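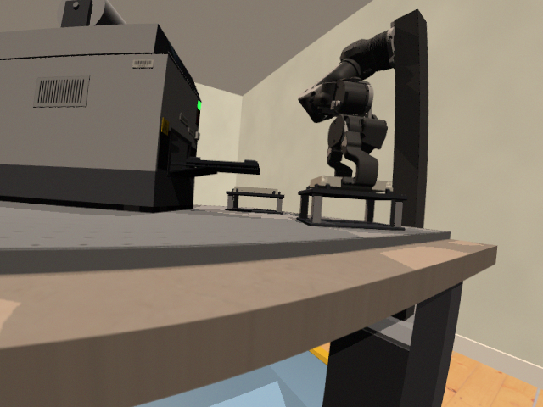 *Page last changed: May, 3:20 p.m.*

## Visit report: holiday rentals at Tuscombe

Representatives of Covberg Travel visited three rental properties at Tuscombe on Tuesday. The group was received by Ignacio Carrasco of the Fakhoury letting office.

The largest house sleeps 20 and is suited to family gatherings. Its kitchen has been refitted, and the garden gate opens onto the lake path. The two cottages share a laundry room – guests should bring their own detergent.

A refundable deposit of $500 applies to each booking. Parking at the upper cottage remains limited, and the office has agreed to send a revised map before the Skitorham properties are inspected.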